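Vomia Halts Doorway Trials After Tilt Fault

Lăcrămioara Nistor, who directs simulation safety at Vomia, met with us in November to discuss the fault.

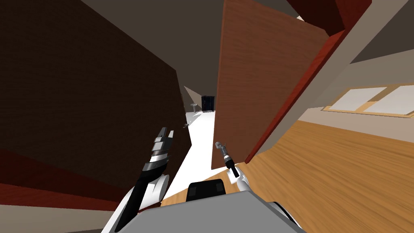
What the review found

The simulated two-armed robot was being tested at an open door leading to a corridor. "The head view was strongly tilted, and the controller went on planning as if the floor were level," Ms. Nistor said. Of 1,724 runs examined, 11 ended with an arm striking the door or its frame. No physical robot was involved.

Her colleague Relu Mocanu traced the fault to a balance check that had been switched off during an update. "It should have stopped the arms at once - it never received the signal," he said. The check has been restored, and a second person must now approve any change to it.

Ms. Nistor declined to give a date for trials on hardware. "We have repeated 852 runs without a strike. I want the full set repeated before we discuss a real door."

Recent items
Natuvar Opens Second Test Hall
Eamon Madigan on Emergency Stops
Dular Gripper Notice Updated
Noh Simulator: Known Faults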